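The Gauge at Welden

The river gauge at Welden is a steel post bolted to the second pier of the road bridge. It is marked in centimetres and was repainted before the flood year. I have read it at 7 each morning for long enough that the shire stopped sending the form with instructions on the back.

The method is simple. Stand on the downstream side. Wait for the water to settle between two ripples, take the lower figure and write it in the book before walking back to the ute. A reading carried in the head changes on the way. I have tested this on myself and the error is usually two centimetres, always in the direction I was hoping for.

The book has a column for remarks. Most entries say clear, or leaves, or nil. In the wet year the previous reader wrote "cow" on three mornings in a row, with no further detail. I never met the previous reader. The handwriting slopes left and presses hard enough to mark the page underneath, so that for the first week of my own readings I was writing over the grooves of somebody else's.

The automatic sensor went in at Coren, upstream, in September. It sends a level every quarter of an hour to an office in the city, and the office sends it to a web page. A letter came with it. Manual readings at Welden would continue for a period of overlap, so that the two records could be joined. The letter did not give the length of the period.

I began to check the page after breakfast. Coren is 200 metres higher than Welden and the river takes most of a day to come down, so the two numbers are never the same, and are not meant to be. You subtract the datum, allow for the travel time and look at what is left over. What was left over stayed small until the end of autumn.
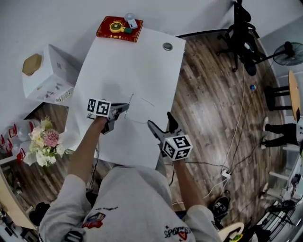

Part Two: The Difference

On May 29, 2024 the gauge read 1.84 and the page, corrected, said it should have read 1.61. It had not rained. I read the post again from the upstream side, which is poor practice, and got 1.84. I wrote it down and put nil under remarks.

The next morning the difference was twenty-six centimetres. The morning after, thirty-one. I rang the office and was given a reference number, 1,179, and told that the sensor at Coren was within tolerance. I said I had no complaint about the sensor. The woman on the phone asked what my complaint was, then. I said there was more water at Welden than had gone past Coren, and that only one creek came in between them.

The creek is Plorken Creek, and it had been dry for four years.

I drove up on the Saturday. The track follows the fence to the old Nambiar place and then gives out, and from there you walk. The paddock was brown and the bed of the creek, where the track crosses it, was cracked into plates about as big as my hand. I walked down the bed toward the river for over an hour. I found a drum, a length of poly pipe and the frame of a child's bicycle. Near the junction the plates were darker. I pushed a stick between two of them and it came up wet to the depth of a finger.

At the junction itself water was coming out of the bank. It came from under a shelf of clay, along a line as long as a shed wall, without any noise. I held a jam jar under one part of it and timed the filling on my watch, then did that at five more places and worked out the total on the back of a feed docket. It came to a good deal less than the river was carrying. I did the sum again sitting on the drum, having walked back to it, and got the same answer.

The water in the jar was clear and tasted of nothing. I brought it home.

The geological sheet for the district, scale and all, shows a bore sunk on the Nambiar block to find stock water. The hole was abandoned dry. Somebody has written beside it, in pencil, that the rock could hold rain for 2,000 years and let it go in one. The pencil slopes left and has gone through the paper at the full stop.

I keep the sheet in the back of the book now. The overlap ended in the winter, by letter, and I was thanked for my readings and told that the book could be kept or destroyed. The page shows Coren only.

This morning the post read 2.07. I took the lower figure, and under remarks I wrote Plorken, and then went over it again, harder.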